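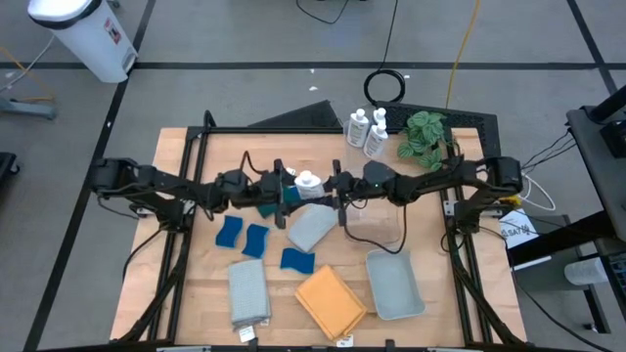

Should a robot planner work out the whole job before the arms move? In most cases it should work out the next couple of moves properly and keep the rest as a rough sketch it's willing to throw away.

Home | Essays | Notes | Archive | About

Filed under: Planning & Control
6 min read

I've been arguing this at work for months, so I may as well argue it with strangers too.

My team writes the software that sits between "tidy the cleaning stuff" and the joint commands for a pair of arms. Sponges, towels, bottles, a tray, the sort of things you'd find under a sink. When I joined, we used a planner called Besta, and Besta was a full-horizon planner and proud of it. You gave it the table as the camera saw it, it thought for a while, and out came a complete script for both arms with every grasp and every handover in order. One of our test scripts ran to 122 steps. I printed it once and it looked wonderful (I had it taped over my desk until October).

The trouble is that step 1 changes the table. You pick up a towel and it drags the sponge next to it a little way along. A bottle gets set down slightly off, and now the clear plastic container behind it, which perception could barely see against the wood in the first place, is somewhere else as far as the software knows. By step 17 the script was describing a table that had stopped existing. And what did Besta do? It replanned all of it! From scratch! Every time!

So we wrote Najjar, which plans 2 moves ahead for each arm and holds everything after that as a loose list of goals with no grasps picked and no paths worked out. It commits late. If a sponge moves, Najjar mostly doesn't care, because it hadn't decided how to grab that sponge yet.

People hate this at first. I get the same complaint every time I show it, that a short horizon paints itself into a corner. You'll put the tray where the towel needs to go, or send the left arm across the middle right when the right arm wants to be there. And yes, it happens. We ran 300 trials on the bench at our Humthorpe site and I watched more of them than I'd like, and there were some truly silly ones. In my favorite, the arms spent ages politely backing away from each other over one bottle, like two people in a doorway.

But look at what it costs to fix. Two arms stuck over a bottle is a coordination bug, and we fixed it with a dumb priority rule that fits on a sticky note. A stale script is much harder to deal with, since every later step leans on the earlier ones and you can't patch them one by one. I'd much rather debug the doorway.

Where I'll give ground is on order. Some jobs really do have one, and if you're stacking or packing something tight, please think further ahead than we do. I also think the logging tool we use, Asley, flatters my side a bit. It scores each move by itself, so a planner that makes lots of decent small moves looks great even when it wanders. I've asked for a score on the whole job. I suspect Najjar will drop a little when we get it, and I'll still want to keep it.

What bugs me is how often the long plan wins the meeting just by being nice to look at. You can put a 122-step script on a slide and everyone nods. Try putting up a slide that says "two moves, then we'll see" and watch the faces. I've done it, and I had to spend the rest of the hour explaining that yes, we do know what the goal is.

Anyway, my current job is getting the loose list to notice when it has gone stale too. Right now it will happily keep a goal for a sponge that's already on the tray. I have a fix half written and I don't like it much.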